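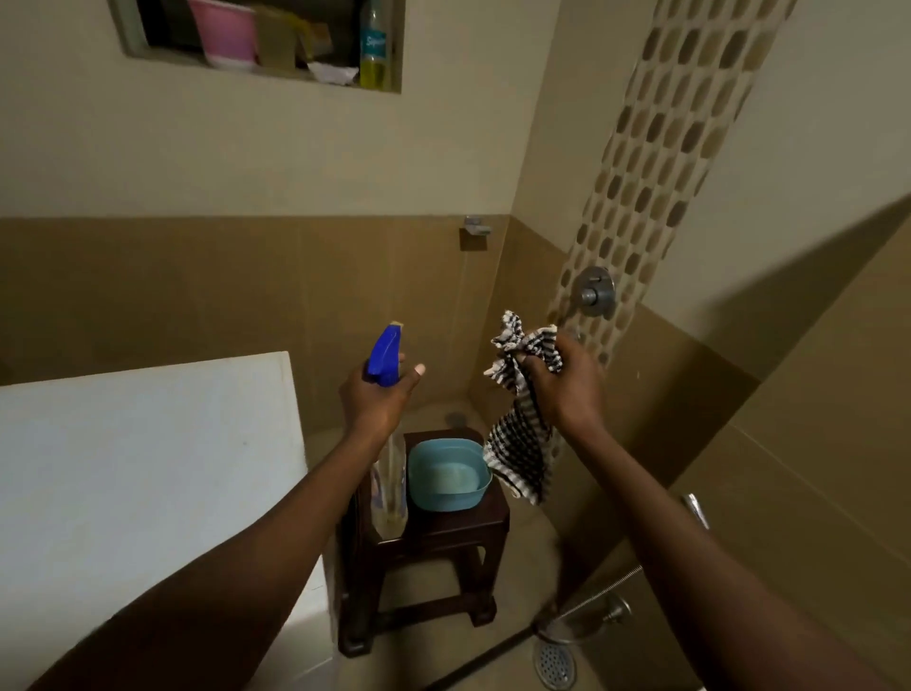 Sprühkopf, Tuch, Schüssel auf dem Hocker: mehr braucht es fürs kleine Bad selten.

Häufige Fragen: Kleines Bad und Waschmaschine sauber halten
Kategorie: Haushalt & Putzen | Bad

Wir bei Mernidell putzen gern, und am liebsten in kleinen Bädern - da sieht man nach 22 Minuten schon richtig was! Eure Fragen vom Dezember haben wir zusammengefasst.

Wohin mit der Schüssel, wenn kein Platz ist?
Auf einen Plastikhocker! Der darf nass werden, passt in jede Ecke der Dusche, und man muss sich nicht ständig bücken. Eine eckige Schüssel nutzt die Sitzfläche besser aus als eine runde, und oft bleibt sogar noch Platz für eine schmale Flasche daneben.

Muss es ein Mikrofasertuch sein?
Nein. Alte Geschirrtücher sind großartig, gern auch ausgefranst. Nur lose Fäden bitte abschneiden, die landen sonst im Abfluss.

Wie viel Spülmittel kommt ins Wasser?
Ein kleiner Spritzer auf 700 ml lauwarmes Wasser. Wer mehr nimmt, spült hinterher doppelt so lange nach.

Kann ich leere Sprühflaschen wiederverwenden?
Für Seifenwasser ja, wenn sie gründlich ausgespült und neu beschriftet sind. Reiniger nie zusammenschütten, vor allem nichts Chlorhaltiges mit Essig oder anderen Säuren!

In welcher Reihenfolge putzt ihr?
Von oben nach unten: erst der gestrichene Teil der Wand (nur nebelfeucht), dann die Fliesen, dann Armaturen und Duschecke. Die Waschmaschine kommt zum Schluss dran, der Boden ganz am Ende.

Wie bekomme ich das Waschmittelfach heraus?
Bei vielen Frontladern zieht man die Schublade bis zum Anschlag auf, drückt innen auf die Entriegelung und nimmt sie mit beiden Händen heraus.
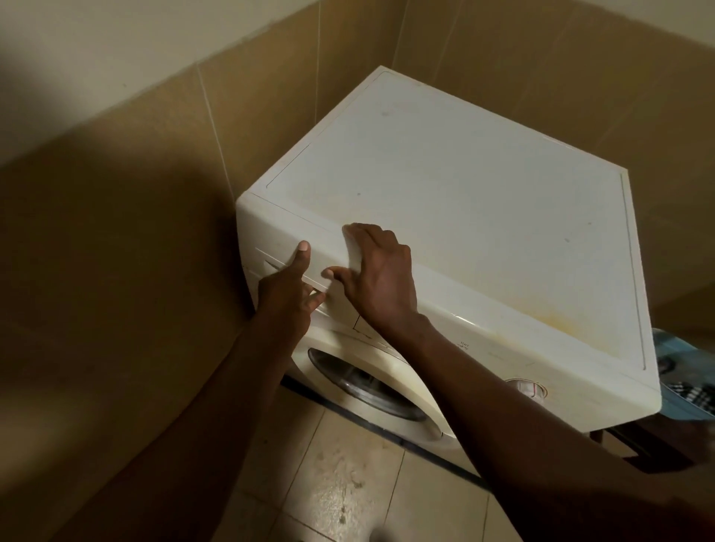 Klemmt sie, bitte nicht reißen, oft sitzt bloß altes Pulver in der Führung. Ein feuchter Lappen und etwas Geduld wirken da Wunder. Die Schublade legen wir dann 12 Minuten in warmes Wasser, und die Ecken gehen wunderbar mit einer alten Zahnbürste. Den Schacht im Gerät auch auswischen - oben sitzt gern etwas Schwarzes!

Was hilft gegen gelbliche Flecken auf dem Deckel?
Erst Seifenwasser, dann eine Paste aus Natron und Wasser, sanft aufgetragen und gut abgewischt. Ist es Rost unter dem Lack, geht er davon leider nicht weg. Stellt dann wenigstens nichts Nasses mehr darauf ab.

Wie oft ist das Fach dran?
Bei uns einmal im Monat. Dazwischen einen Spalt offen lassen, dann trocknet es schön durch.

Diese Website verwendet Cookies. Mit der weiteren Nutzung stimmen Sie dem zu. Einstellungen | Akzeptieren

© Mernidell | Kontakt | Impressum | Nach oben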